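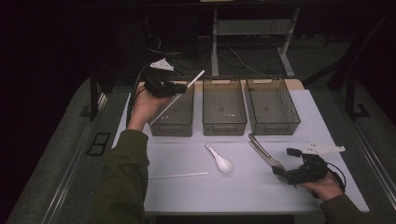

Rilcombe Housewares web shop: support log
Ticket 4000, basket total wrong at checkout
Status: open, waiting on supplier

09:15 Customer reports delivery charged twice on an order of storage baskets. Sent to us by Puvmont, who run the phone line.

09:40 Repeated it on the test site. Happens only when the postcode is changed after a discount code goes in.

10:30 Cleared the cache and restarted the Drever payment add-on. No change.

11:05 Turned the add-on off. Total correct. Turned it back on, fault returned.

11:50 Session timeout was set to 90 seconds. Raised it, no difference. Put back to 90.

14:20 Rolled the add-on back to version 2. Delivery now charged once. Receipt emails still show the old total.

15:10 Refund sent. Matić warehouse told to pack the order as normal.

16:00 Email template passed to Drever with the error output. Discount codes stay off until they reply.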